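The second-hand toy trade has a long memory

On a wet Tuesday in Standon, the queue outside the old corn exchange starts forming before seven. Most of the people in it are grown-ups. Some have brought folding stools, and one has brought a soldering iron, which he says is for emergencies.

They have come for the Standon Toy Exchange, a market that deals almost entirely in things other people's children have finished with. Tables cost £4 to hire. Entry is free before nine, after which it is still free, but you will have missed the train sets.

I had assumed the second-hand toy business ran on nostalgia, and plenty of it does. Men of a certain age will pay startling sums for a tin bus exactly like the one their mother threw out, and will then tell you about their mother. But the steadier money is in ordinary, grubby, recent toys: marble runs, wooden track, farm animals by the kilo. Parents have worked out that a three-year-old does not care whether a cow is new.

Ayuba Appiah has been selling here long enough to have a regular spot by the radiator. He used to fit kitchens for a living and now shifts train track, with a sideline in garages and car ramps. His records for last year, kept in a school exercise book, show 1038 separate sales. "Three of those were to the same grandfather for the same fire engine," he says. "He kept bringing it back and then missing it."

Pricing is a dark art. A complete set of anything is worth four times an incomplete one, and nearly everything is incomplete. Appiah keeps biscuit tins of spare parts under his table and will match a missing axle while you wait, humming. Boxes matter to collectors and to no one else. Instructions matter to fathers, who buy them and then don't read them.

The Verbeke question

Every trade has its holy relic, and here it is the Verbeke crane, a wooden dockyard toy made in small numbers and fitted with a winch that traps fingers beautifully. I heard it mentioned in lowered voices all morning. Jasper Hendriks, who drives over from the coast with a van full of building blocks, once owned two and sold both. He brought this up himself, twice, and then went to look at the sea of parked cars for a bit.

Next to the Verbeke, the rival Gurkitz crane is considered a bit showy. It has a bell. I was advised not to ask about the bell.

What neither maker saw coming was the website. Nosilero, the listing service most of the Standon sellers now use, was meant to kill the weekly market off. Instead it sends people here. Hendriks has 3605 items listed on it and says his buyers still prefer to turn up and give the thing a shake first. Postage on a castle is also no joke.

The play kitchen boom

If you want to see grown adults lose their manners, though, stand near the pretend food. It goes faster than anything else in the hall. A good plastic strawberry or a clump of leafy greens can be out of its crate and into a tote bag before the seller has finished his tea, and a decent colander will start a conversation you may not be able to leave.
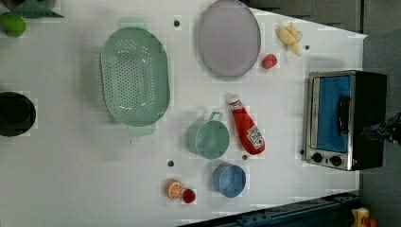

What to do with your own loft

Sellers are surprisingly free with advice, possibly because so much of what reaches them is terrible. Wash it first. Take the batteries out, ideally before they have been in there for a decade. Keep sets together in a tied bag, and don't write the price on the toy itself in marker pen, however strongly you feel about it.

Jigsaws are a matter of conscience. Appiah won't take one unless the owner swears it is complete, and he has been lied to by a vicar.

Soft toys are harder. Few dealers want them, and the ones that arrive tend to have been loved in ways that don't come out at thirty degrees. Hendriks suggests keeping one and being strict about the rest. He has kept nine.

I left at noon with a bag of track, two bridges and a level crossing I had no use for, having been talked down from a lighthouse. The queue for the tea urn was by then longer than the one for the tills, and the man with the soldering iron had found his emergency.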